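Cleaning Grout Without Wearing Out Your Knees

By Hubert Malinowski
Oct 13, 2021

Print | E-mail this page
96 shares | 10 comments

When we moved into the house on Gwynne I was so pleased with the white tile that I never gave the lines between it a thought. Well, by June they had gone the color of weak tea, and I had company coming! I've tried nearly everything since then, and I'm happy to pass along what has stayed in my cupboard.

Start with the dry work. Sweep, then go over it again with the vacuum, getting the nozzle right down along the lines. Grit that stays behind turns to mud the minute you add water, and then you're just scrubbing mud into your grout (ask me how I know).

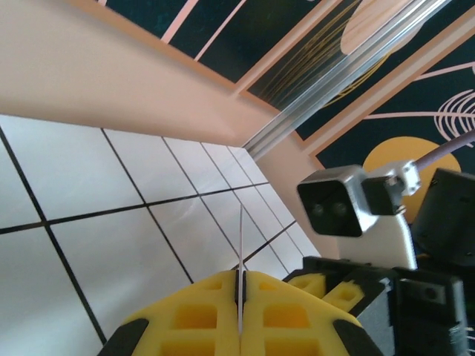
White tile with dark grout lines, and a thin white stick held upright.

For ordinary dinginess I mix baking soda with enough warm water to make a paste, about like cake frosting. Spread it along the lines with an old toothbrush, let it sit while you have your coffee, and scrub in short strokes. Rinse with plain water and change the bucket often, more often than you think you need to. A kneeling pad from the garden shed is a wonderful thing to have along.

Corners are their own little misery. A wooden skewer with a scrap of damp cloth wound around the end gets in where the brush won't. Go gently, though, and stop if the grout starts to crumble, because then you have a repair job on your hands.
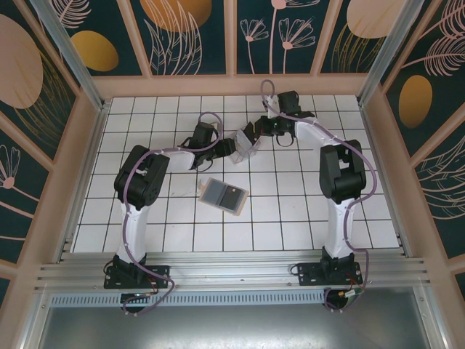
Please don't pour vinegar on everything. My mother did, bless her, and it's fine for a kettle, but it can eat away at unsealed grout and it will dull marble and other natural stone. And never, ever mix bleach with vinegar or ammonia.

Once the floor is clean, give it a full day to dry before you seal it. Work in a small patch at a time, and wipe the extra off the tile before it hazes over. Do the far corner first and back your way toward the door. I once sealed myself in next to the washing machine and had to sit there with a magazine until my wife got home.

Print | E-mail this page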